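생활경제사 강의 노트 6주차
돈주머니의 역사, 또는 우리는 왜 돈에 이름표를 붙이는가
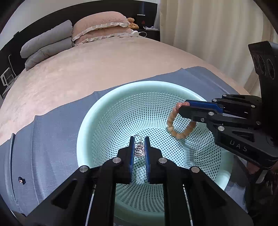 1. 지난 시간 정리

지난주에는 가계부가 언제부터 도덕책 노릇을 하게 되었는지를 보았다. 기억나지 않는 사람은 5주차 노트를 다시 읽을 것. 기억나는 사람도 다시 읽을 것. 과제를 채점해 본 결과 두 집단의 차이가 크지 않았다.

오늘의 주제는 돈을 나누어 담는 습관이다. 교과서 속의 돈은 대체 가능하다. 이 지갑의 만 원과 저 서랍의 만 원은 같은 만 원이고, 합리적인 인간은 둘을 구별하지 않는다. 그런데 이 합리적인 인간도 집에 가면 여행 적금은 건드리지 않은 채 카드 할부 이자를 내고 있다. 물론 강사도 그렇다.

2. 용어

심적 회계(mental accounting): 돈의 출처나 용도에 따라 마음속에 따로 계정을 두고, 계정마다 다른 규칙을 적용하는 일. 보너스로 받은 돈은 헤프게 쓰고 월급은 아껴 쓰는 경우가 대표적이다.

용도 지정(earmarking): 돈에 사회적 의미를 붙여 구별하는 일. 축의금, 세뱃돈, 곗돈, 비상금은 액면이 같아도 같은 돈이 아니다. 세뱃돈으로 전기요금을 내는 열 살짜리를 상상해 보면 된다.

두 용어를 시험지에서 섞어 쓰는 학생이 해마다 나온다. 앞의 것은 주로 개인의 판단을 설명하고, 뒤의 것은 관계와 관습을 설명한다. 겹치는 부분이 있다는 말은 아무렇게나 써도 된다는 뜻이 아니다.

3. 사례: 리스터 가의 봉투

리스터 가는 방직 공장에 다니던 부부와 자녀로 이루어진 가구로, 살림 기록을 꼼꼼히 남겼다. 남아 있는 항목이 2,527건인데, 그중 2,222건에 봉투 이름이 적혀 있다. 집세, 석탄, 교회, 구두, 의사, 그리고 '기타'.

루르데스 메이렐레스는 이 기록을 검토하면서 봉투 사이의 대출에 주목했다. 구두 봉투가 석탄 봉투에 돈을 빌려주고, 다음 달에 돌려받는다. 같은 부엌의 같은 서랍 안에서 벌어진 일이다. 심지어 한 번은 석탄 봉투가 상환을 미룬 탓에 부인이 여백에 "부끄러운 일"이라고 적어 두었다. 누가 누구에게 부끄러웠는지는 토론 시간에 다룬다.

메이렐레스의 해석은 이렇다. 봉투는 돈을 아끼는 도구이기 전에 부부 사이의 합의를 적어 두는 문서였다. 봉투를 옮기려면 말을 꺼내야 하고, 말을 꺼내기 싫으면 돈도 옮기지 않는다. 절약의 상당 부분은 대화를 피하려는 노력에서 나왔다는 이야기인데, 결혼한 수강생들은 별도의 증거를 요구하지 않았다.

4. 반론

이탈로 루소는 이 해석이 봉투에 너무 많은 것을 담는다고 본다. 은행 계좌를 갖기 어려운 가구에서는 현금을 나누는 것 말고 달리 관리할 방법이 없었다는 것이다. 의미는 나중에 붙었고, 처음에는 그냥 편해서 그랬다는 주장이다.

길랑 펠루페시는 중간쯤에 선다. 러스나크 조합의 공동 저축 장부를 보면, 조합원 70명은 개인 계좌를 가진 뒤에도 장례 적립금을 따로 모았다. 편의만으로는 설명하기 어렵다. 다만 장례 적립금으로 잔치를 연 기록도 함께 남아 있어서, 용도 지정이 얼마나 강한 규범이었는지는 여전히 논쟁거리다. 장부에는 그 지출이 '예비 장례'로 적혀 있다.

5. 오늘날의 봉투

종이 봉투는 줄었지만 습관은 그대로다. 통장을 여러 개로 쪼개고, 통장마다 별명을 붙이고, 별명에 느낌표를 붙인다. '유럽!!' 통장의 잔고가 느낌표 수에 비례한다는 연구는 아직 없다.

생각해 볼 점이 하나 있다. 종이 봉투는 두께가 보였다. 얇아지면 손이 먼저 알았다. 화면의 숫자에도 같은 효과가 있는지에 대해서는 의견이 갈리며, 고피나트 수바르나의 글이 양쪽 입장을 비교적 공정하게 정리해 두었다. 문장이 길다는 점만 각오하면 된다.

6. 읽을거리

필수: 메이렐레스, 「서랍 속의 채무」 전체. 각주까지 읽을 것. 재미있는 내용은 거의 각주에 있다.
필수: 루소, 「봉투는 봉투다」 앞의 두 절.
선택: 펠루페시, 「예비 장례」.
선택: 수바르나, 「보이지 않는 두께」.

7. 과제

본인 또는 가족이 용도를 정해 둔 돈 하나를 골라, 그 용도가 깨진 순간을 두 쪽 이내로 쓴다. 한 번도 깨진 적이 없다면 깨질 뻔한 순간을 쓴다. 그것도 없다면 면담을 신청하기 바란다. 비결을 듣고 싶다.

금액은 밝히지 않아도 된다. 가족의 허락은 받아야 한다. 작년에 이 문장을 빼먹었다가 어느 댁 아버님께 전화를 받았다.

제출 마감은 2월 첫 수업 시작 전이며, 출력본만 받는다. 봉투에 넣어 올 필요는 없다.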